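The woman who blends for Jemley has been drinking tea for a living since before she could drive, and she'd like you to know she still isn't tired of it. "My grandmother had me tasting at seven," she says, pouring us both a second cup in the kitchen behind the Hillis shop. "Half milk, mind you, but she'd ask me what I noticed, and she'd wait for the answer."

She waits too, I find, which makes for a lovely slow morning. We get through her early years at Doucet, the flood, the move, and the blend book, now up to 1264 entries, before I think to ask about bottled tea.

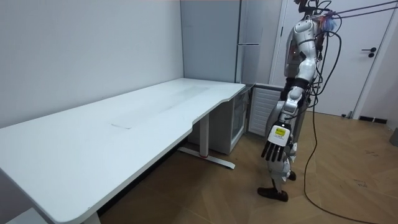
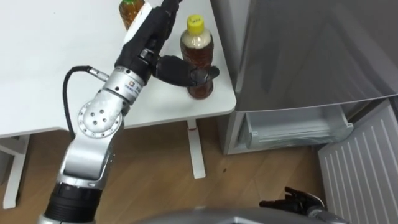
I had expected her to be snobbish about it, and she laughed at me for that. "People are thirsty! They're out all day, they want something with a lid." Color is what she looks at first, and an amber-brown like the one in the bottle with the yellow cap is the shade she spent 2 years chasing for Cunilar – a shade she still calls "late afternoon."

At home she is less fussy than I'd imagined. Black tea gets boiling water, green gets a rest off the stove, and the pot is whichever one is clean. "My grandmother lived to 95 and she never owned a thermometer," she says, and reaches over to fill my cup again.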